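3.2 Reading the account rolls

I should say up front that I came to the Medska rolls sideways. I was after the bishops, and specifically how a new one paid for his first year in office, and what I got was a pile of kitchen bills (wonderful ones!). The bishopric kept its yearly accounts on long parchment rolls, and 287 entries in them mention the entry tax, the fee a new bishop owed to Rome before he could draw his income. I read every one of those, and then I went back and read the bits in between, which took most of a November and was a lot more fun.

The trouble is that the clerks didn't agree on what counted as a payment. One of them writes down a sum when it's promised, the next one only when the silver leaves the house, and a third seems to do whichever he likes. Gitton's edition smooths this over by printing everything in one column, and for years I trusted that column. I don't anymore. When I sorted the entries by handwriting instead, 11 of the payments turned out to be the same debt written down twice, once by each clerk.

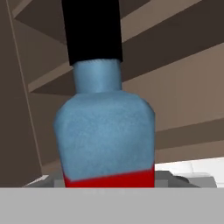

So for the totals in this section I've counted a debt only once, at the later entry, and I've left the promised sums in a column of their own. That brings the fee for the first bishop in the rolls down from 2000 florins to a good deal less, and it makes him look like a much more ordinary borrower. He still owed 200 florins to the chapter at Fisa when he died, and the chapter was still writing grumpy letters over it two bishops later.

Figure 2. Simulated view: a black gripper segment over the neck of a light blue bottle.

I know Lukáč reads those letters differently, as a quarrel over who got to pick the next bishop, with the money as an excuse. I like that reading and I wish I could prove it. But the letters give the sum every time, down to the small coins, and they hardly bring up the election at all. My guess is that the canons just wanted to be paid. The rolls from Fisa itself might settle it, though the two I've been able to see are badly stained along one side, and the years I need are right where the stain is. I come back to them in section 4, with the rents.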